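Parnstead Help | Tickets | Status | Sign in
Last updated: May

Ticket 253: Shared calendar shows every meeting twice

Opened by the Caledell front office. Each booking made in Parnstead appears once at the right time and again 125 minutes later. Two people showed up for the second copy of a budget review and, finding the room free, held it anyway.

First reply from support: please log out and log back in. Done. The duplicates were still there, and now there was also one for lunch.

Second reply: please clear the browser cache. Done on 12 machines. Everyone lost their saved passwords and kept their extra meetings. 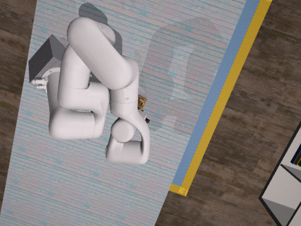 We then noticed that only bookings synced through the Friesen connector were doubled. Anything typed in by hand stayed single. Turned the connector off at 4:10 p.m. and made a test booking called "please be one meeting." It was one meeting.

Cause, per support: the Zirkonbridge office had added the same feed under an old account, with a custom offset set in the time zone box. The box accepts any number you like.

Fix: removed the old feed, set the offset to zero, ran a full resync. Old duplicates have to be deleted by hand. Support calls this expected behavior.

Status: resolved. Reopened once by the auto-responder, then closed again.

We use cookies to improve your support experience. Accept | Manage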